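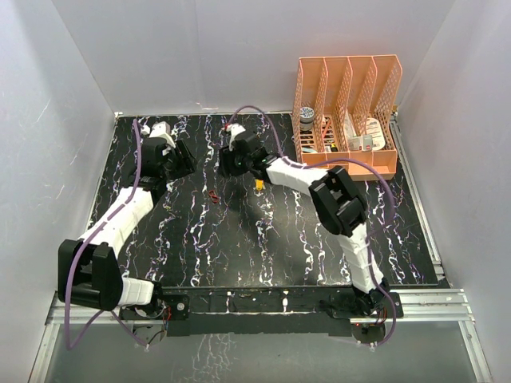 Ziltside Workshop Building Completes Tabletop Replacement

The Office of Facilities at Ziltside has completed the replacement of worn tabletops in the workshop building, bringing to an end a program that started with the rooms on the ground floor and closed in October with the last of the enclosed workstations. A total of 162 tabletops have been changed under the program, out of 167 listed in the original survey. The remaining five were found to be in good condition and will stay in service.

The new tops are black with a marbled pattern in white, lavender and faint pink. The pattern, supplied by Tondimell under the name Sarmiento, was selected after a trial period in which staff and students worked at sample tables in 4 finishes and submitted written comments. Plain white was the second choice. Two gray finishes received little support and were withdrawn before the trial ended.

"The older tops were a single flat color, and every scratch and pen mark showed," said Marta Pavliuk, head of facilities. "Users asked for something darker that could be cleaned at the end of a session without special products. The veining was a matter of taste, and the comments were clear on that point."

Installation was carried out by Standasora, whose crews worked mainly in the early morning so that rooms could open at 9 a.m. as usual. Each top was cut to the measurements of its station. Walls and aluminum rails at the enclosed workstations were kept wherever they met the current requirements, and fixing points were checked before the stations were returned to their users. Work in two rooms on the upper floor was delayed while an uneven floor was corrected – a matter that had not been noted in the survey.

Stepan Chornovol, who coordinated the schedule on behalf of the workshop building, thanked room supervisors for clearing their stations on time. Equipment removed during the work has been returned to its former position unless the supervisor requested a change in writing. Any request still open should be sent to the facilities desk by the end of the month.

Users are reminded of the following rules for the new surfaces. Tops are to be wiped with a soft cloth and mild soap. Abrasive pads and solvent sprays are not permitted. Adhesive labels and floor tape may not be applied directly to the pattern, and supervisors who need position marks should ask the desk for the approved removable type. Drilling or clamping at new points requires prior approval from Ihor Kravchuk, building safety officer.

Old tops in usable condition have been placed in storage on the lower level and will be offered to other departments before disposal – requests will be handled in the order received. Inquiries may be directed to Antonina Hrynyshyn at the facilities desk, workshop building, main entrance.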